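Teaching the arms by hand: your questions answered

I run the teaching sessions for the Pora project at Drilomthorpe, and the same questions land in my inbox every week, so I've put my answers in one spot. If yours is missing, write to me and I'll add it. First up, the one I get most.

What do the arms practise on?

A white board of fixtures with blue pegs, cylinders and the odd gear, on a black table. Both arms can reach it, and a person is driving them from the next room.

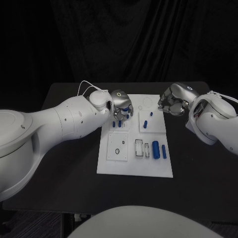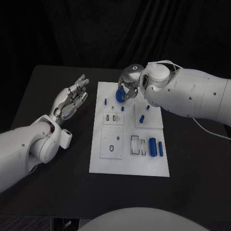 Do I need to know any programming?

Not a bit! You put on the gloves, you move your hands, and the robot hands follow (a tiny bit behind you, which feels odd for the first ten minutes and then you stop noticing). The software we use is called Grasura and all you'll touch is start, stop and "bin that one".

How many goes does it take?

For a single part on the board we ask for 217 good runs. It sounds like a lot, I know, but each one is short - most people get through 30 in a morning without hurrying. Since February we've saved nearly 1,100 across all the parts.

What if I drop a peg?

Carry on. Pick it up if you can reach it and finish the job. I like those runs, as the robot needs to see what a rescue looks like. The only ones I bin are where you've given up halfway or gone off to scratch your nose with the gloves on (I've done it, the arm does follow you).

Remote control or pushing the arm about yourself?

We do both. Pushing the arm is lovely for big, slow moves and it's how I start beginners off. For anything with fingers I'd go for the gloves every time, as you can't steer a wrist and a whole handful of joints by shoving.

Do I have to use both hands?

Only if the task sheet says so. On the one-handed sheets just park your spare hand somewhere comfortable, well clear of the board, and leave it there.

How long is a session?

It's 90 minutes with a break in the middle. Please take the break. Tired arms make wobbly runs and I can spot them a mile off.

Where do I go when I arrive?

Huanca building, side door, ring the bell twice. The next beginners' session is Mon 19 April and there are still places, so drop me a line if you fancy it.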